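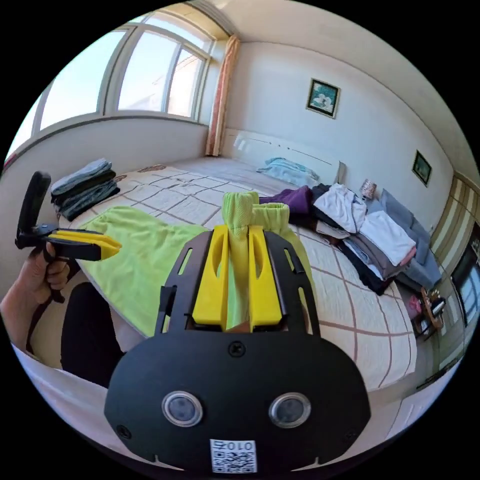

Lime-green fabric bunched above a pair of yellow gripper fingers.

How to write a student marketing plan for a real client
October 2023

Most communication courses now set at least one project with an outside business. The client gives you a brief, your group gives them a plan, and your instructor marks it. These steps follow the order we use in the Brindness course.

Step 1. Read the brief twice
Underline every verb. If the client wants to "sell" something, that is a different job from wanting to "be known". Write one sentence stating what they have asked for and send it to them before you go further. Our group working with Skunside, a small maker of garden seats, skipped this and spent two weeks on a newsletter the owner had no plans to run.

Step 2. Look at what they already have
Open the client's website on a phone. Search for the business by name, then by what it sells. Save copies of their last 17 posts, with the date and the number of replies to each. Put it all in one spreadsheet that the whole group can edit.

Step 3. Pick one audience
"Everyone aged 18 to 65" will lose you marks. Choose a group the client can reach this term. Chuensuk, a family restaurant, settled on office workers within walking distance at lunch, and every later decision was easier to make.

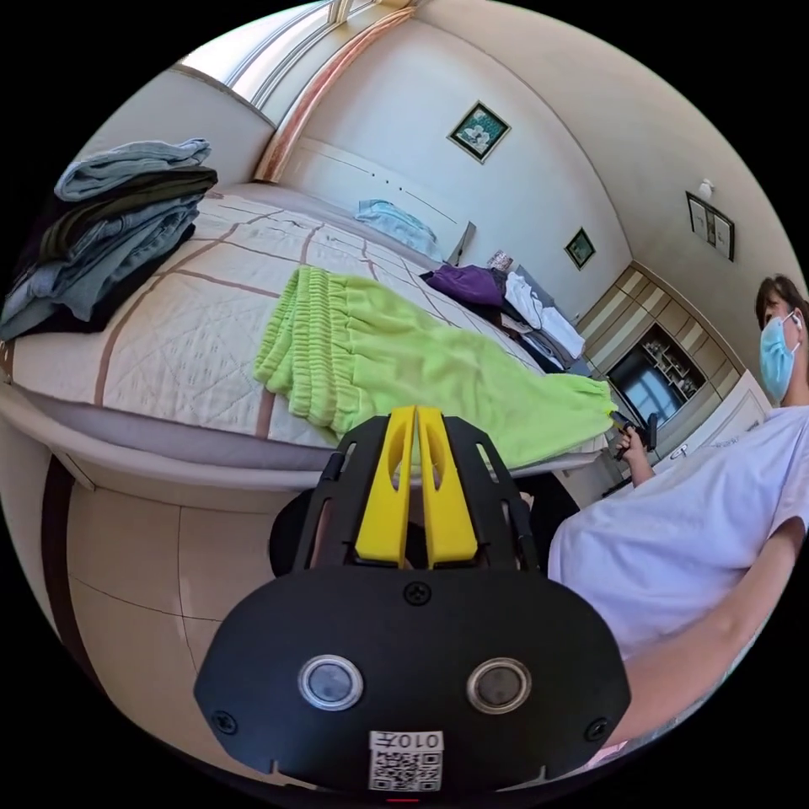 Trefor Gronow

Step 4. Set a budget and stick to it
Our clients allow $500 per project. A split that has worked is $200 for paid posts and the rest for printing and photography. Show your figures in a table, with tax included. If you leave money unspent, say so in the plan.

Step 5. Choose what you will measure
Name two measures at most. Bookings and email sign-ups are good ones. Likes are easy to collect but hard to tie to sales. Record the starting figure before any of your work goes live, or you will have nothing to compare against.

Step 6. Write the plan
Keep it to six pages. Use headings the client would recognise and leave the theory for your appendix. The Zendow group put a one-page calendar at the front, and the client pinned it up in the office.

Step 7. Present it
You get 10 minutes. Have one person speak for each section and a different person run the slides. Bring a printed copy for the client. Questions usually centre on cost, so keep the budget table open.

Final files are due by the end of February. Name them with your group number first, then the client's name.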